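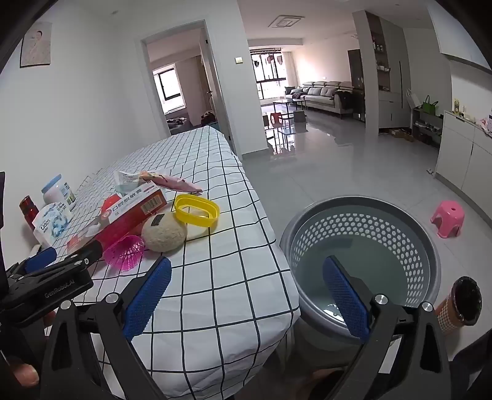 What is a tablecloth drop?

The drop is the length of cloth that hangs down from the edge of the table top, measured on one side only.

Tablecloth

A tablecloth is a piece of cloth used to cover a table. It may protect the surface, decorate the room, or do both. Tablecloths are made in cotton, linen, polyester and mixed fibres, and also in coated fabrics which can be wiped.

Size

To find the correct length of a cloth, the drop is counted two times and added to the length of the table. The width is found in the same way. For daily meals a short drop is usual, so that the cloth doesn't lie on the knees of the persons sitting. For formal dinners the drop is longer, and at buffets the cloth often reaches the floor.

Patterns

Plain white was for a long time the normal choice for formal tables. Checks and grids are more common in kitchens and for eating outdoors. A woven check is made with coloured threads and looks nearly the same on both sides, while a printed one is often paler on the back. Printed lines do not always follow the threads exactly - this can be noticed when the cloth is folded or hemmed.

Hems and corners

The edge is usually turned twice and sewn. At the corners many makers use a mitre, a diagonal seam which removes the extra thickness. Zdislava Hudec, in her handbook on household sewing, advises a hem of 2 cm for light cotton and a wider one for heavy linen. Jitendra Garg prefers a narrow hem for all cloths that are washed every week.

Care

Cotton and linen can shrink at the first wash, and for this reason some makers wash the fabric before cutting. Linen is easier to iron when it is still a little damp. Stains of wine or fruit should be rinsed soon in cold water. Wax is left to become hard and then lifted off with a blunt knife.

See also: Napkin, Table runner, Placemat, Oilcloth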